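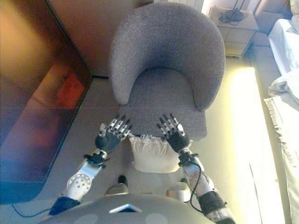
Florkwood to reopen its Brisham showroom with a cushion and armchair range

September 20, 2022

Furniture maker Florkwood will reopen its showroom in Brisham on Saturday after a refit that closed the ground floor for most of the summer. The first range to go on sale there is Jirkberg, a set of small armchairs and footstools with matching and contrasting cushions.

The armchairs are tub chairs, with a back that curves round into the arms in one piece. They come in grey, moss and a dark blue. The grey is a nubby fabric with a darker piped seam, and the shop will be selling it alongside small cream pillows meant to sit at the front of the seat or in the curve of the back.

Aishwarya Namboodiri, who manages the showroom, said the range was chosen with smaller homes in mind.

"A lot of our customers are in flats or terraced houses and want one decent chair for a bedroom or a bay window," she said. "They bring in the measurements of the gap on a bit of paper. The old range was too wide for most of them."

Seat covers on the Jirkberg chairs can be taken off for cleaning. The covers on the backs and arms are fixed and should be sponged. Pillow covers are sold with or without the filling, and spare ones can be ordered at the counter.

The showroom will have 47 chairs on display across two floors, including dining chairs and the nursing chairs that were previously kept at the warehouse. Customers can sit in any of them. Fabric samples may be taken home for up to 3 days against a small deposit, which is refunded when the samples come back.

The upstairs workshop has been taken over by upholsterers Urbańczyk, who moved from their premises by the station in the spring. They will handle repairs and re-covering for Florkwood customers and will also accept chairs bought elsewhere. Namboodiri said the current wait for a full re-cover was six weeks, and that anyone who wants a chair back before Christmas should bring it in well before December.

Delivery within 25 miles of Brisham is free on orders of two or more chairs. Single chairs can be collected from the rear entrance, where there is a loading bay and short-stay parking. The chairs are sold fully assembled apart from the feet, which screw in by hand.

The first 1000 visitors will be given a voucher towards a cushion or pillow, valid until the end of the year.

The showroom opens at 9.30am on Saturday and will then be open every day except Monday. The side door on the car park has a ramp, and a lift to the first floor is due to be working by the weekend.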